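4.2 What the survivors' accounts leave out

Most of what has been written about online start-ups of the bubble years rests on the word of people who were there. We have used such accounts too, and we trust them less the more of them we read. Founders who lost other people's money tend to remember that the market turned. Founders who kept some of it tend to remember that they saw the turn coming. Neither memory is much help in working out why one company shut its doors and its neighbour did not.

Shearer's study of Flunora, an online garden supply seller, is a fair case. Her reading is that Flunora failed because it spent too much on advertising too early. The spending is not in doubt. But her evidence that it was too much comes almost wholly from interviews held after the company had closed, when everyone already knew how the story ended. Had Flunora been bought in its second year, as its directors hoped, the same budget would probably be taught as a bold piece of brand building. We do not think a cause that can be turned into a credit by a change of outcome should be called a cause.

Østergaard takes a different line. He argues that the firms that lasted had "patient" investors, and he offers Skamotia, a travel booking site, as his main example. We went back to the investor letters he cites and found little patience in them. One letter, sent in March, asks the board twice for a plan to sell the company within 90 days. No buyer came forward, and Skamotia carried on with a smaller staff in a cheaper building. Being stuck with a holding looks a good deal like patience when seen from a distance, and Østergaard's coding scheme has no way of telling the two apart.
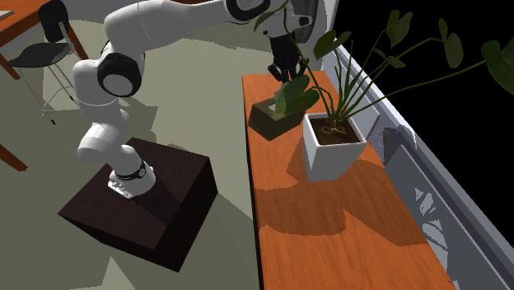
Figure 4. Simulated robotic arm mounted on a pedestal beside an orange wooden countertop.

There is also the matter of who gets counted. The Lindsay list, which both authors draw on, covers up to 350 firms, but a firm had to issue a press release to be entered in it. Quiet companies are missing, and so are those that folded before they had anything to announce. Shearer notes this in passing and then treats the list as if it were the whole field. A failure rate worked out from the noisiest firms tells us something about noisy firms. We would not carry it any further than that.

Civance shows how much this matters. It sold billing software to dentists, never ran a television ad, and appears in neither study. By its own records it had 300 paying customers at the low point of the crash and was covering its costs. We make no large claim for it. One dull company that got by proves nothing about the rest, and its records were kept by people with every reason to flatter themselves. Still, if there were many like it, the usual picture of the period as a party followed by a hangover would need some redrawing.

For these reasons the comparison in the next section uses only documents written before the outcome was known, such as board minutes, bank letters and leases. This shrinks the sample badly, and it favours firms whose paperwork happened to be kept. We accept both costs.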